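## Boxes and trays, the May page

Welcome to the gallery of our packing corner in Flolardale. My name is Parvaneh Daneshvar, and I take care of the containers here together with Olga Carrasco. We like simple white boxes, and in the spring we put them in a new order on the black table. Many people wrote to us and asked how it looks now, so I made this small page.

We tried colored boxes before, from Morko. They were strong, but after 14 months the colors did not match anymore, and Olga was tired of looking at them. White is easier to replace.
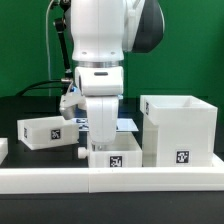 *White boxes on the black table: the shallow tray on the left, the low open one in the center, the tall one on the right.*

The low box is my favorite, because the hand goes in without any trouble. The tall one has a wider part on top and a narrower body under it. Olga likes this shape very much, I am still getting used to it! The square black-and-white marker sits in the center of the front on the low box, and we ask everybody to leave the markers clean, with no tape and no stickers over them.

For the lids we still wait for an answer from Vatard. If you have old lids of 22 or 18 cm, please write to Olga before the end of the month.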